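Tindville Home Forum > Laundry > Musty smell, front loader with a drying program

korletey_flat4
Posted in August, 7:40 pm
Looking for input on a musty smell. Charcoal gray front loader, in use for 2 years, mostly towels. It has a white sticker with a large 1 on the upper left of the front, Chinese text otherwise. I run an empty hot cycle once a month. The smell comes back within a few loads, and it is worse after a drying program. I keep the door open between loads.

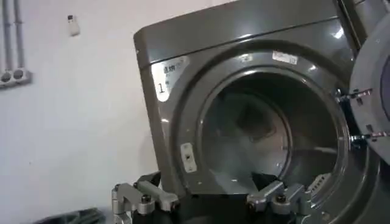 Door open, drum empty. Gray gasket around the opening.

Spin is set to 1,000. Detergent is Plulto liquid, one full cap per load. What should I clean first?

drumline984
Gasket. Pull the lip toward you at the bottom and wipe inside the fold with a cloth and warm water. Then do the whole ring. If the cloth comes back gray and slimy, you have found most of the smell. One full cap is also a lot for towels unless your water is very hard. Try half.

tubseal
Disagree on starting there. An odor that gets worse with heat is usually lint sitting somewhere warm and damp. Is this a washer that also dries, or a dryer? The label would settle it. Post a closer shot of the front and one of the back wall of the drum.

korletey_flat4
Closer one below. I had been calling it a washer because that is how it was listed when I moved in.

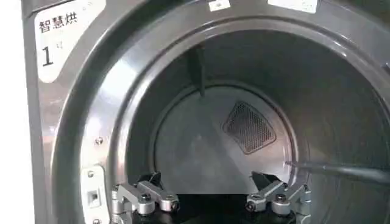
Sticker at upper left, perforated vent in the rear wall.

drumline984
The top line on that sticker is 智慧烘, "smart drying." So drying is a main function and not an extra. I still say gasket first, it takes five minutes.

tubseal
And there is the vent, upper right of the rear wall, a grid of small holes. Air has to move through there. Power off, drum cold, then vacuum it with a soft brush attachment. Do not push anything through the holes. After that wipe it with a damp cloth — no spray, you do not want liquid behind the panel.

Plasulness
Two separate questions are getting mixed here. Vent lint reduces airflow and makes drying times longer. It does not by itself smell musty. Residue in a rubber fold does. OP, have your drying times gone up?

korletey_flat4
Yes, by maybe a quarter on the same load of towels. I assumed the sensor.

tubseal
Sensor is possible. Lint is more likely. Wipe the sensor strips too if you can find them, usually two small metal bars near the front of the drum.

Plasulness
Then do both jobs, but on different days, with a normal load in between. Otherwise you will not know which one mattered.

drumline984
That is a lot of procedure for a smell. Clean everything at once and be done.

Plasulness
Fine if the only goal is this week. It comes back in October and you are guessing again.

korletey_flat4
Did the gasket tonight. The cloth came back gray, mostly at the bottom of the fold. Vent is next, after one load of towels at half a cap. Should I drop the spin to 700 for that load?

tubseal
No. Lower spin leaves more water in the towels and the drying program runs longer. Leave it at 1,000 and change one thing at a time.

drumline984
Agree with tubseal on that one. Check the lint filter while you are at it, wherever your model hides it.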